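Robot Rules at the Brukadstead Learning Center
For readers in grades 3 to 5

A robot arm is a machine that can pick things up and move them. It is strong, and it does not get tired. It also does not know that you are standing next to it. For this reason, every robot at the Center is used under a set of safety rules.

The first rule is about space. Before an arm is switched on, an adult checks that all hands, sleeves and hair are outside its reach. Visitors stand behind the yellow line.
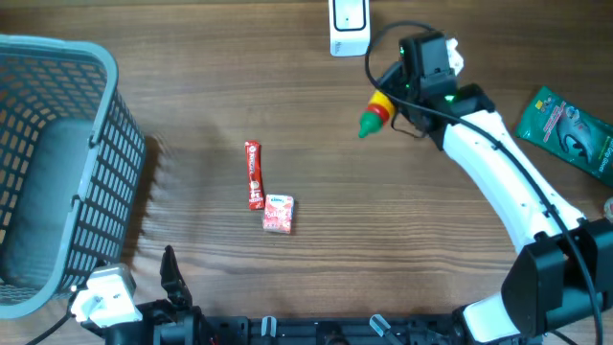 The second rule is about speed. When people are nearby, our arms must move slowly, and a part weighing more than 400 grams may not be lifted at all. Slow movement gives everyone time to step back.

The third rule is about stopping. Each work table must have a stop button that a person can reach at once. Staff test every button before the first class of the day. Any visitor, of any age, may press it.

The rules are reviewed every October. Children may send questions to the Ukberg office, Room 4, by 21st March. Please ask an adult to help you write your letter.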